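Nalldale Residents' Helpdesk
Ticket 152: Water meter still turning with everything switched off
Opened by: Apinya Nilsuwan
Opened: 16 October 2018
Status: Closed

First message

Hello! Sorry, this is a long one. Our water use has gone up since September and I can't work out where it's going. The last reading had us using 50 litres overnight, when we were all asleep and the washing machine wasn't on a timer (I checked, and then checked again). The little red wheel on the meter creeps round very slowly, stops for a bit, then goes again. It's the stopping and starting that's driving me mad.

I've been round all the taps with a bit of kitchen roll and they're dry as anything. Outside tap is off at its own valve. The boiler pressure is sitting where it always sits, so I don't think it's the heating. Next on my list was the bathroom.
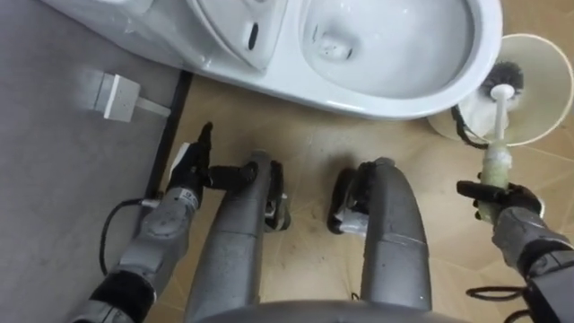

The other thing I ought to mention is the Trandico softener under the kitchen sink, which came with the flat. I've never touched it apart from feeding it salt. It has a display that says 200 most of the time, and I've no idea what that's 200 of. Could it be running itself in the night?

Update, same evening

Thanks for the quick reply. I did the food colouring test you suggested. We only had blue, left over from a birthday cake, and I put a good slug of it in the cistern and then sat on the landing with a cup of tea for half an hour like a person with no hobbies. No blue in the bowl at all. So I'm crossing that one off and I've put the colouring back in the baking drawer.

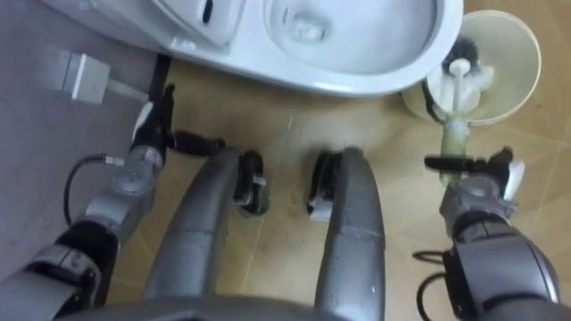 The loo, with the brush in its holder to the right.

Then I went back to the softener. With the stop tap open and the softener on, the wheel crept. I turned both handles on the bypass and went back out to the meter with a torch, and the wheel was dead still! I gave it a full ten minutes, in slippers, in the rain. Softener back on, and off it went again. I'm fairly sure that's our culprit, but I'd like somebody who knows these things to say so before I start unscrewing anything.

Update after the phone call

You asked me to find the drain hose. It's the thin clear one that runs behind the bin and into the waste pipe, and yes, there's a dribble coming out of it when there shouldn't be. You also asked for the display codes, so I held the button down and it went 200, then 199, then a picture of a spanner. I take it the spanner isn't good news.

I've left it on bypass for now. The tea tastes different and my partner says he can't tell, but he puts so much sugar in his that he wouldn't.

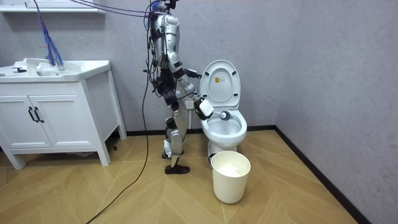
What fixed it

It was the seal inside the softener's valve head, which had gone hard and was letting water past into the drain. Çınar from your team came with a new one and had it in before the kettle boiled. He also reset the display and told me 200 is the hardness setting, so at least I know that now.

Notes for anyone with the same thing

Try the bypass first, it's much quicker than the colouring and you won't end up with blue fingers. If the wheel stops, go and look at your drain hose. The seals come in a Norno packet and you want the black ones.

I've read the meter again this morning and it hadn't moved overnight, so please go ahead and close this. Thank you all, and thank Çınar again for wiping under the sink!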